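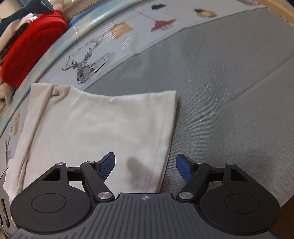
Folded white cloth on a grey fabric surface.

Session 2 – dividing clumps and taking root cuttings

Right, last time we did seed, and I promised you something quicker. Division is how I got most of my own border, and I still like it best of all the ways to make more plants (it's free, and you get a flowering plant out of it the same year if you're lucky!).

Start with the easy ones: asters, hardy geraniums, daylilies. Lift the whole clump in April when the shoots are just showing, shake off what soil you can, and look at it before you cut anything. The middle is usually woody and tired. Throw that on the heap and keep the outer bits, each with a few good shoots and a decent beard of root. 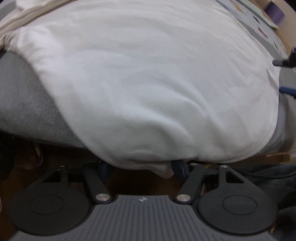 Evelien De Bruijn asked me whether to use two forks back to back. I do for daylilies – for geraniums I just pull with my hands, and an old bread knife does the rest. Replant at the same depth, water well, and keep watering for the first few weeks even if the weather looks kind.

Root cuttings are for winter, when the plant is asleep. Oriental poppies, Japanese anemones, acanthus. Take pieces as thick as a pencil, cut flat at the top and slanted at the bottom so you don't plant them upside down (I have, a whole tray). Anemone roots are thinner, so lay those flat and cover them with grit.

We potted up 116 pieces in the Disley tunnel last winter and I'll bring the survivors for you to look at.

For next time: read the pages on softwood cuttings, and bring a clean sharp knife. Joris Hendriks has the key to the potting shed if you want to practise before then.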